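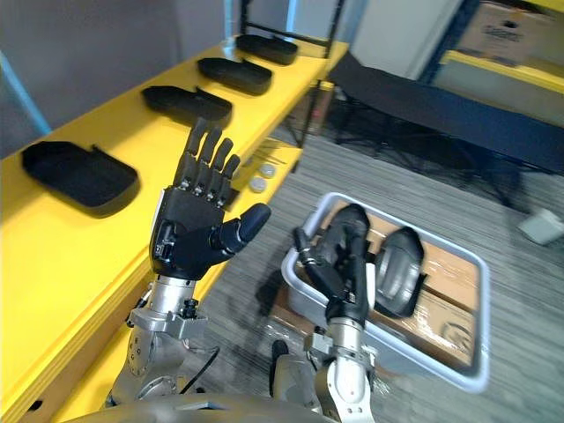

Yellow shelf with black trays, and a white tray on a film-wrapped carton.

Otcombe Packing Room: Frequently Asked Questions

Which tray should I use?
Black trays are kept in a single row along the yellow shelf and are reserved for sorted items. White trays are for items still awaiting inspection. Please do not interchange the colours.

May a tray be placed on top of a carton?
Yes, provided the carton is sealed and lies flat. Plastic film should be left on until the carton is required at the Noretti bench — early unwrapping exposes the cardboard to dust.

How far apart should the trays sit?
Leave enough space to lift one tray without disturbing its neighbour. The raised tab is there to assist with lifting.

How many items may be placed in one tray?
The limit is six for small goods. Padded items are to be placed singly.

Where are replacement trays obtained?
Replacements are held at the Gidasberg store, which carried 1,696 trays at the October stocktake against a target of 2,000. Requests are made on the Halás order form and are normally filled within six working days.

How are trays cleaned?
Wipe with a damp cloth and mild detergent. Solvents dull the finish and must not be used. Cracked trays go in the grey bin beside the door.

Last updated February 21, 2020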